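Lista de comprobación de seguridad para cocinas compartidas
Residencia Lakon, edificio principal y anexo. Revisión de diciembre

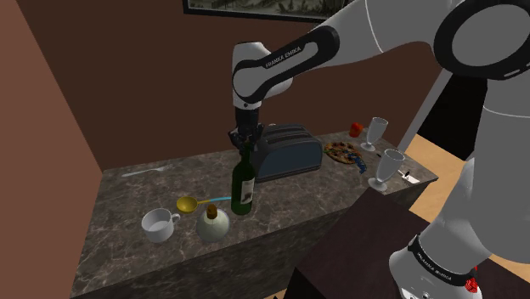
La revisión se hace por plantas, empezando por la más alta, y cada cocina lleva su propia hoja. En cada punto se marca Conforme, No conforme o No procede, y debajo se escribe el comentario. Un punto sin marcar se considera no revisado y obliga a volver. Los comentarios que figuran en este documento recogen lo encontrado en la última ronda y sirven de referencia para la siguiente.

Material necesario: linterna, termómetro de sonda, cinta métrica, comprobador de enchufes, agua jabonosa para las juntas de gas, etiquetas adhesivas y las llaves de los cuadros. El comprobador se guarda en conserjería y hay que firmar su retirada.

1. Accesos y paso

1.1 La puerta abre del todo y no roza en el suelo.
Conforme. En la cocina del anexo la puerta rozaba en la ronda anterior; se cepilló el canto inferior y ahora cierra bien.

1.2 La puerta cortafuegos cierra sola desde cualquier posición.
No conforme en la segunda planta. El cierrapuertas pierde fuerza en el último tramo y la hoja se queda apoyada en el marco sin encajar. Ajustar el tornillo de cierre final; si pierde aceite, cambiar la pieza entera.

1.3 No hay cuñas, cajas ni sillas que mantengan abierta la puerta.
No conforme en la primera planta. Se retiró una cuña de madera. Es la segunda que se retira este año en el mismo sitio. Los residentes se quejan del calor cuando cocinan varios a la vez, de modo que conviene mirar este punto junto con el 5.1.

1.4 Paso libre entre encimera y mesa.
Conforme. El carro de la limpieza no puede quedarse en la cocina fuera del horario de trabajo.

1.5 Señal de salida visible desde el fregadero y desde los fogones.
Conforme en todas. En el anexo la señal está descolorida; se ha pedido una nueva.

2. Encimeras, suelos y almacenaje

2.1 Encimera sin grietas, cantos levantados ni quemaduras profundas.
Conforme con observación. En la tercera planta el canto frontal se ha despegado junto al fregadero y acumula agua y suciedad. Pegar y sellar. No vale la cinta adhesiva que hay puesta.

2.2 Sellado continuo entre encimera y pared.
No conforme en la primera planta y en el anexo. La silicona está negra y suelta en el tramo detrás del grifo. Hay que retirarla completa, limpiar con desengrasante, dejar secar una noche y sellar con silicona antimoho. Poner silicona nueva encima de la vieja no se acepta como reparación.

2.3 Suelo antideslizante en buen estado.
Conforme.

2.4 Armarios altos bien fijados.
Conforme. Se comprueba tirando de la puerta abierta hacia abajo con la mano, sin colgarse. En la segunda planta había un armario con un tirafondo flojo, apretado durante la visita.

2.5 Ningún objeto pesado encima de los armarios.
No conforme en la segunda planta. Había dos ollas grandes y una caja de botellas. Se bajaron al armario inferior y se dejó aviso en el tablón.

2.6 Productos de limpieza separados de los alimentos y en su envase original.
No conforme en la primera planta. Botella de agua rellenada con un líquido azul, sin etiqueta. Se retiró. Este punto no admite plazo: se corrige en el momento.

3. Instalación eléctrica

3.1 Diferencial probado con su botón.
Conforme. El mando saltó a la primera en todas las cocinas. Antes de la prueba hay que avisar en el pasillo, porque en la tercera planta el mismo circuito alimenta la nevera y parte del alumbrado. Anotar la hora y comprobar después que la nevera ha vuelto a arrancar.

3.2 Enchufes fijos a la pared, sin marcas de calor.
No conforme en el anexo. La toma de la derecha del microondas tiene el borde amarillento y la tapa floja. Queda anulada y precintada con la etiqueta 181 hasta que pase el electricista. No retirar el precinto aunque la toma funcione.

3.3 Sin regletas encadenadas.
Conforme. Se encontró una regleta sola en la segunda planta, con el hervidor y la tostadora conectados a la vez. Retirada. Los aparatos que calientan van directos a la pared.

3.4 Cables de los pequeños electrodomésticos sin cortes ni empalmes.
No conforme en la tercera planta. Sandwichera con el cable pelado junto a la clavija. El aparato se llevó a conserjería con una nota para quien lo reclame.

3.5 Luz de emergencia.
Conforme, salvo la del anexo, que se encendió y se apagó enseguida. Batería agotada. La luminaria es antigua y la batería suelta ya cuesta casi lo mismo que la pieza completa, por lo que se propone cambiarla entera.

4. Gas y fogones

4.1 Llave de corte accesible y señalizada.
Conforme. En la primera planta la llave está dentro del armario bajo, detrás del cubo de basura. Mover el cubo al otro lado. La llave se tiene que poder cerrar con una mano y sin apartar nada.

4.2 Fecha del tubo flexible dentro de plazo.
Conforme. Apuntar en la hoja la fecha impresa, no solo la marca de conforme.

4.3 Prueba de juntas con agua jabonosa.
Conforme, sin burbujas en ninguna junta. Limpiar el jabón después.

4.4 Llama azul y estable en todos los quemadores.
Con observación. El quemador pequeño de la segunda planta daba llama amarilla. Se desmontó la tapa, se limpiaron los orificios y quedó bien. Repetir la comprobación en la próxima ronda.

4.5 Placa eléctrica del anexo: sin grietas y con indicador de calor residual.
Conforme. El dibujo de los mandos está casi borrado y cuesta saber cuál corresponde a cada zona. Poner adhesivos nuevos.

5. Extracción y ventilación

5.1 La campana aspira.
No conforme en la primera planta. Una hoja de papel apenas se sostiene contra la rejilla. Filtros saturados de grasa. Se cambiaron por los de reserva y mejoró poco, así que probablemente hay que limpiar también el conducto. Pedida visita a Honkanen, que lleva el mantenimiento de la extracción.

5.2 Filtros limpios y secos antes de volver a montarlos.
Conforme en las demás. El lavado toca cada 30 días y se anota en la tarjeta pegada dentro del armario. En el anexo la tarjeta estaba en blanco aunque los filtros estaban limpios. Rellenarla.

5.3 Rejillas de ventilación sin tapar.
No conforme en la tercera planta. La rejilla inferior estaba cubierta con cartón, supuestamente por la corriente de aire. Cartón retirado. En una cocina con gas las rejillas no se tapan nunca, tampoco en invierno. Se ha colocado un cartel al lado.

6. Frío y alimentos

6.1 Nevera a 5 grados o menos.
Conforme en todas menos en la segunda planta, que marcaba más. La goma de la puerta tenía restos de comida y no cerraba. Limpiada, se volvió a medir al final de la tarde y ya estaba dentro. Medir siempre en un vaso de agua colocado en el estante central, nunca en la puerta.

6.2 Alimentos etiquetados con habitación y fecha.
No conforme, como casi siempre. Se dejó aviso y se tirará lo que siga sin etiqueta al cabo de 3 días.

6.3 Congelador sin exceso de hielo.
Conforme con observación. El del anexo necesita descongelarse antes de las vacaciones. No usar cuchillos para romper el hielo.

6.4 Sin rastro de insectos ni roedores.
Conforme. Mirar detrás de la nevera y debajo del fregadero con la linterna. Los cebos de Gulbridge están en su sitio y no se tocan.

7. Extinción y primeros auxilios

7.1 Extintor en su soporte, con precinto y aguja en zona verde.
Conforme. En la segunda planta estaba en el suelo, debajo del soporte. Vuelto a colgar.

7.2 Manta ignífuga accesible.
Conforme. La del anexo estaba demasiado cerca de los fogones: si arde una sartén, no se puede coger sin pasar el brazo por encima. Trasladarla junto a la puerta.

7.3 Detector de calor probado.
Conforme. El aviso llega al panel de Justix, en conserjería, con el nombre correcto de cada cocina. Antes de probar, poner el panel en modo de prueba y quitarlo al terminar.

7.4 Botiquín completo.
No conforme en la primera planta. Faltan apósitos para quemaduras y guantes. Las tijeras tampoco están. Reponer y revisar otra vez a final de mes.

7.5 Cartel con los teléfonos de emergencia.
Conforme. El número de conserjería nocturna cambió y en la tercera planta seguía el antiguo. Sustituido.

Plazos de corrección

Grado A: peligro inmediato. Se corrige o se deja fuera de servicio durante la visita. En esta ronda: 2.6, 3.2, 3.4 y 5.3.
Grado B: una semana. En esta ronda: 1.2, 3.5, 5.1, 7.2 y 7.4.
Grado C: antes de la próxima revisión. En esta ronda: 2.1, 2.2, 4.5 y 6.3.

Cuando un punto de grado B no se corrige en plazo pasa a grado A, con lo que eso supone para el uso de la cocina. La campana de la primera planta está en esa situación si la visita se retrasa: habría que cerrar los fogones y dejar solo el microondas. Avisar a los residentes con un día de margen.

Las hojas firmadas se entregan en conserjería antes de las 18:00. Las fotos de los defectos se guardan en la carpeta de cada planta con el número del punto en el nombre.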